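Tritamach Home Help > Bathrooms > Counters and Sinks

Chalky haze on a black bathroom counter that comes back every few days

Posted by Trefor Wogan, July 19, 2019

Hello all, and thank you in advance to anybody who makes it through this, my wife says I can't ask for the salt without a preamble. We moved to Talby in May after many years in a town with lovely soft water, and we had never given a thought to the stuff coming out of the tap. The house we bought has a black counter in the main bathroom with faint grey veins running through it on the diagonal. It was one of the things that sold us on the place - it looked like a hotel! I can't tell you what it's made of. The seller said granite, the home inspector wrote "stone or similar," and the paperwork folder has the manual for every appliance and nothing at all on the bathroom.

Here is my trouble. There's a cloudy, chalky film that builds up behind the faucet and along the rim of the sink. I wipe it with a damp cloth and it looks perfect, I go away pleased with myself, and when it dries the haze is right back where it was. I've tried dish soap and I've tried the blue window spray we use on the mirrors. A fellow at Horgan Hardware sold me a bottle of Maltus cream cleaner, but the back of the label says to test it on natural stone first and I lost my nerve, so it's still sitting under the sink with the seal on.
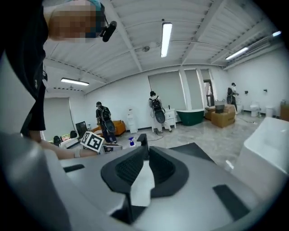 Leaning over, from down low.

My neighbor swears by white vinegar and a plastic scrubber. My brother-in-law says vinegar will eat the finish right off and I'll be sorry. They are both very sure of themselves and I have to have Thanksgiving with one of them. So who's right? And is there anything I can do to keep it from coming back every few days, short of asking guests to wash their hands in the yard?

One more thing, in case it matters. The sink is the kind set in from underneath, so there's an edge of the counter all the way around the basin, and that edge is where it's worst.

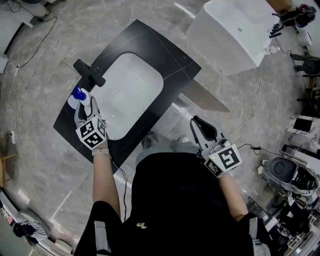 White basin, black counter, and the black faucet with the wide flat spout.

Thank you kindly,
Trefor

quarrylane

Hi Trefor, and welcome to hard water country. I fabricated and installed counters for 23 years before my knees retired me, so let me see if I can keep you and your brother-in-law on speaking terms.

He's right that vinegar can do harm, and your neighbor is right that it dissolves the chalk. What matters is what's underneath. Real granite will usually put up with a little diluted vinegar now and then, though it's hard on the sealer. Marble and limestone won't put up with it at all. You get a dull spot called an etch, and on black it shows up like a chalk mark on a blackboard. It can't be washed off, it has to be polished out. Grey veins on black make me want to be careful, as there are black marbles sold with that look, and there's quartz and printed laminate made to copy them too. I wouldn't call it from here, and I wouldn't go by what a seller tells you either (I've been to plenty of "granite" kitchens that weren't).

You can find out with one drop of lemon juice. Pick a place nobody will ever look, the back corner behind the toothbrush cup is good, or better still the underside of the overhang if you've got one. Leave the drop five minutes, rinse, dry it well, and look across the surface with a flashlight held low. If there's a dull ring, you have something that acid attacks, and vinegar is off the table for good. If there's no ring, you have more choices, but I'd still start gently.

Starting gently means this. Lay a warm damp cloth over the haze for fifteen minutes or so to soften it. Then a few drops of pH-neutral stone soap and a soft nylon brush, small circles, no leaning on it. Rinse with plain water, and then dry it right away with a clean towel. I think the drying is the step you've been leaving out. When you wipe with tap water and walk off, the water leaves and the minerals stay behind, so you've been putting a fresh coat on every time!

For a thick crust at the base of the faucet, try a plastic scraper or an old gift card held nearly flat. Keep away from razor blades until you know what the surface is, and go easy around a black faucet whatever you do. Many of those have a coating, and the same things that take off scale can take off the color.

After that, keep a small towel by the sink and give the rim a swipe at night. It's dull advice but it works.

mrs_pennyfeather

Vinegar is FINE. I have used it on everything for years and never had one problem. Half and half with water, spray, wait, wipe. People worry too much.

quarrylane

mrs_pennyfeather, I'm glad it's worked for you, and I'd guess your counters are something that doesn't mind it. Trefor, please do the lemon drop first. I once had a customer lose the shine on a brand new marble top in one afternoon of cheerful cleaning, and putting it right meant starting with pads at 1000 grit and working up from there. It cost her more than the faucet did.

dobbin_in_talby

I'm local and can tell you it's the water, everyone on our side of town has the same thing on their shower doors. We put in a softener last year, paid $651 for the unit and did the plumbing ourselves with a friend who knew what he was doing. The spots didn't vanish but they wipe off easily now and the kettle looks a lot better. You may want to call the water office before you buy anything, they'll tell you the hardness over the phone and you'll need the number to pick a size.

Also check whether your faucet is seeping at the base. Ours was, just a tiny bit, and that was why the chalk was so bad behind it. Dry everything, wrap a piece of toilet paper around the bottom, run the tap for a minute and see if the paper gets wet. If it does, it's probably a cheap seal.

Trefor Wogan

Well, you are all very kind, and I've read this out loud to my wife at the breakfast table. The toilet paper came up damp on the back side, so I believe dobbin has found at least half of my problem. The lemon is on the shopping list. I'll take the Maltus back to Horgan with the seal still on it and ask about a faucet seal while I'm there.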